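Wuma Tabletop Kit: The Gallery

Whitlock Automation sells the Wuma as a pushing-and-sorting arm for people with a spare table and $2,501. We have had ours in the Bullport shop for 14 weeks. Assembly took one evening and most of a Thursday, and the manual is cheerful about steps it then leaves out. Pictures from the bench go up on this page as we work through the exercises, in whatever order we felt like doing them.

The practice set comes in four colors, with hearts, stars and cylinders mixed in so that nothing slides quite the way you planned. A heart, for the record, is a terrible thing to push in a straight line.

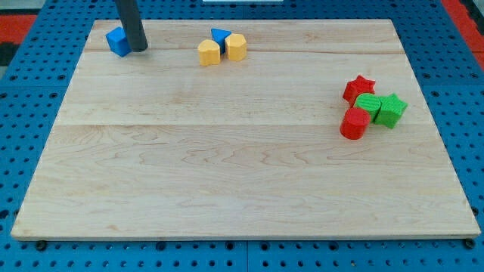
Margaux Chauvin wrote in to say that her Wuma does fine with cubes and loses its composure over stars, which it spins in place like a kid avoiding homework. She slowed the push speed to setting 6 and reports that the stars now arrive, eventually, facing wherever they please. She also wants it known that the blocks can be printed at home for a good deal less than Whitlock charges for spares.

Exercise two is "gather by color," and you grade it yourself. We have been generous. The rod is good at persuading one block and less good at leaving its neighbor alone, so leave plenty of bare wood between groups when you set up.

The Pelavden add-on, another $479, promises smoother paths and a nicer menu. We can vouch for the menu. Path results go up in July, once we've finished arguing over the scoring.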